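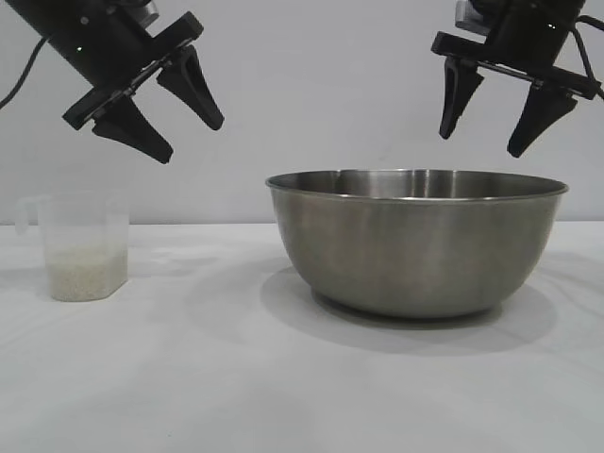
그림 2. 계량 및 옮겨 담기 작업대. 흰 탁자 위의 스테인리스 믹싱볼과 쌀이 담긴 반투명 플라스틱 계량컵.

3.2 작업대와 용기의 구성

본 절에서는 쌀을 계량하여 큰 용기에 옮겨 담는 과제의 물품 배치를 설명한다. 이 과제는 Jistum 가사 활동 목록에 포함된 16개 과제 중의 하나이며, 밥을 짓기 전의 준비 단계에 해당한다. 과제에 필요한 물품은 익히지 않은 쌀, 계량컵, 그리고 믹싱볼이다. 그림 2와 같이 계량컵은 왼쪽에, 믹싱볼은 그 오른쪽에 놓인다. 두 용기의 크기 차이는 크다. 우리는 작은 용기에서 입구가 넓은 용기로 붓는 동작이 가정의 주방에서 자주 나타난다고 판단하여 이 조합을 선택하였다.

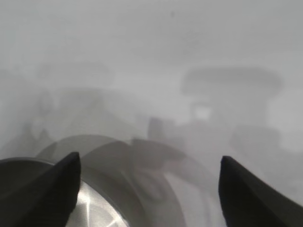 물품의 선정에는 Hetley 분류표를 참고하였다. 이 분류표는 주방 물품을 재질과 입구의 모양에 따라 17개의 범주로 나누고 있으며, 본 연구에서는 그중 금속 용기와 투명 또는 반투명 용기의 범주를 사용하였다. Moroz 기록에는 총 3908건의 활동이 정리되어 있는데, 곡물을 다루는 활동은 다른 활동에 비하여 용기의 종류가 적고 순서가 비교적 일정하였다. 다만 컵에 담는 쌀의 양은 기록마다 차이가 있었으므로, 양을 하나의 값으로 고정하지 않았다.

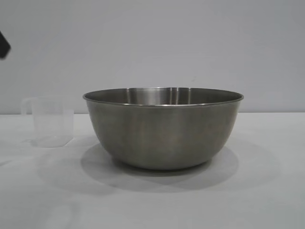 믹싱볼의 위치는 탁자의 중앙 부근으로 정하였다. 볼은 옆면이 깊고 바닥으로 갈수록 좁아지는 형태이며, 받침 없이 탁자에 직접 놓는다. 계량컵과 볼 사이에는 다른 물품을 두지 않도록 하였다. 금속 표면에는 조명이 반사되고 흰 탁자에는 볼의 그림자가 넓게 생기지만, 이러한 조건은 실제의 주방에서도 흔하기 때문에 따로 조정하지 않았다.

과제의 시작 조건은 쌀이 컵에 있고 볼이 비어 있는 상태이다. 종료 조건은 쌀이 모두 볼 안에 있는 상태로 정의하며, 탁자에 떨어진 쌀알은 별도의 항목에 기록한다. 쌀을 씻는 단계는 Nisa 절차에서는 같은 과제로 취급되지만, 본 연구에서는 물의 사용이 필요한 활동을 분리하였으므로 다음 절에서 다룬다.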